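Flada opens its app store to shared subscriptions, and small developers should be thrilled

November 2022

Flada has confirmed that shared subscriptions are coming to every app in its store, including the tiny ones made by a single person at a kitchen table. Until now the only apps that could sell a plan to a whole household were the ones Flada had hand-picked, and that list was short and full of big names. From the next update, any developer with a paid plan can tick a box and let a customer share it with other people in the same home.

This is a wonderful change, and it has been a long time coming. Anyone who has sold software to families knows the emails. A mum buys the app, loves it, puts it on her daughter's tablet and is asked to pay again. She writes in (politely the first time) to ask what she did wrong. The developer then has to explain that the store doesn't allow it, refund somebody, or hand out a promo code and hope for the best.

Kuo-hua Au has answered plenty of those. He makes Pickering, a lovely little chore and calendar app that has built up a loyal following in Canada and Australia, and he was in the early trial that Flada ran through October.

"I turned it on before breakfast and my support inbox went quiet by dinner," he told us. "I had a whole folder of canned replies about sharing. I've deleted the folder."

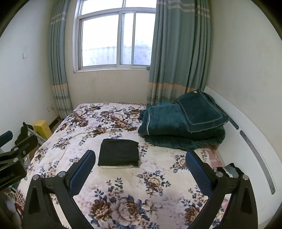 The way it works is refreshingly plain. A customer who buys a plan sees a new Share button on the receipt. They pick who gets access from the family group already set up on their account, and the app turns up on those people's devices with the paid features unlocked. There are no codes to copy and no second sign-in. Each person keeps their own settings and their own data, so a teenager's notes don't suddenly land on a parent's phone.

For developers, there are 2 choices to make. The first is whether to allow sharing at all, as it stays switched off until you turn it on. The second is how many people a plan can cover, up to Flada's limit of four including the buyer. You can offer a single plan and a shared plan side by side at different prices, or fold sharing into the plan you already sell and leave the price where it is.

That second option is going to be the interesting one. A lot of smaller apps charge a modest yearly fee, and adding sharing at no extra cost could be just the nudge that gets a wavering customer over the line. It also gives people a very good reason to stay. Cancelling an app that only you use is easy. Cancelling one that your partner and both kids open every day takes a family meeting!

Amber Dobson, who looks after the store's developer program at Flada, said the company had wanted to do this from the start but kept running into trouble with refunds. If a buyer cancelled halfway through the year, the old system had no tidy way to tell the other people on the plan. Some of them kept their access for months, and others lost it in the middle of using the app.

"We rebuilt the receipt from scratch," Dobson said. "Everyone on the plan now gets a notice, and everyone gets a grace period to save their work. It sounds dull, but it's the piece that made the rest possible."

It doesn't sound dull to us. The grace period is the best part of the announcement, and we'd love to see other stores copy it. Losing access to a paid app with no warning is one of the fastest ways to sour somebody on paying for software, and the developer usually wears the blame for it.
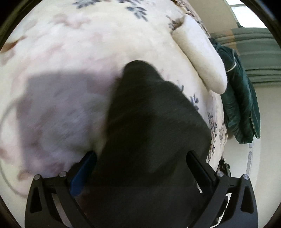
There are some limits to know about before you rush off and flip the switch. One-off purchases aren't included, so a customer who pays once to unlock an app still can't share that unlock. Consumable items such as game coins and hint packs are out as well, for fairly obvious reasons. And family groups can only be changed twice a year, which will annoy people in share houses and anyone whose kids split their time between two homes. Flada says it is looking at that rule again, though it hasn't given a date.

Elsie Fothergill, whose sketching app Florard was also in the trial, would like to see one-off purchases brought in soon. Most of her customers bought Florard outright years ago, and they are the people she most wants to look after.

"They backed me when the app had one brush and crashed if you rotated the screen," she said. "I'd give them sharing tomorrow if the store let me. Still, it's a terrific start, and my subscribers are over the moon."

She has decided to add sharing to her existing plan without touching the price. Au is going the other way, with a new household plan for Pickering that costs a little more than the single one. It'll be fascinating to see which approach catches on, and we plan to check in with both of them in the new year.

Flada's main rival, Cekau, has so far kept quiet. Its own store allows shared plans only for music and video apps, and developers have been grumbling about that on its forums for ages. Reece Birkett, who sells a recipe organiser in both stores, reckons the pressure will build quickly once customers start comparing receipts.

"People won't care which store has which rule," he said. "They'll just ask me why it works on one phone and not the other. I hope Cekau is reading those emails too."

The update is rolling out to developer accounts now, and the Share button will appear for customers as soon as an app's maker turns the feature on. There's no need to submit a new version of your app unless you want to change the wording on your own purchase screen, which we'd recommend, because the default text is a bit stiff. Flada has also put up a test mode that lets you set up a pretend family group and try out the cancellation notices before any real customer sees them.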